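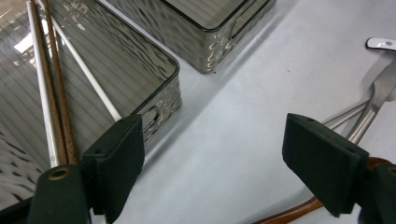 Smoky gray trays and chopsticks on a white tabletop

Guddale Carry Box for Small Wild Mammals

If you have ever driven home with a baby squirrel in a shoebox on the passenger seat, one hand on the lid and one on the wheel, you will understand how the Guddale came about. Giorgia Fontana made the first one for the Ivska wildlife shelter one very busy August, when orphaned squirrels and hedgehogs seemed to come through the door all day long, and we at Gera have been making them for shelters and home rehabbers ever since (1,855 sent out so far, and we still get a little thrill packing each one!).

The Guddale holds one animal up to 800 grams, or a small litter that was found together. The lid latches on both sides and can be opened with one hand. There are air holes low down on the short ends, and a sleeve under the floor takes a heat pad, which is sold separately.

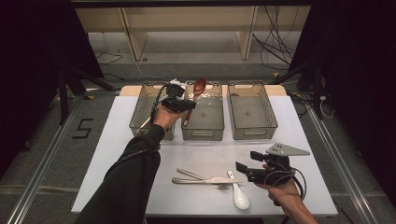 Three translucent bins side by side along the table's far edge

Inside you get a washable fleece liner and a spare, so one can be in the laundry while the other is in use. Wash both at 100 degrees Fahrenheit before the first trip, and please leave out the fabric softener. The box itself comes clean with warm soapy water and whatever disinfectant your shelter already uses, as long as it is rinsed well and aired until dry.

A Guddale is for the ride and for a quiet hour or two at the other end. For anything longer, move your patient into a proper enclosure; many of our customers use the Byun pen, and the same liners fit its sleeping corner.
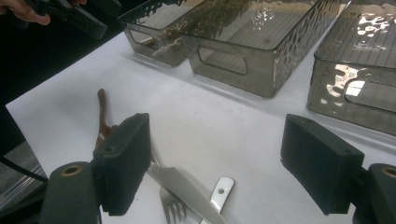 Orders from registered shelters ship free, and if you are ordering for several foster homes we are happy to send a box to each address, just put the list in the notes at checkout. Spare latches and liners are always in stock.

Page updated 2022-12-01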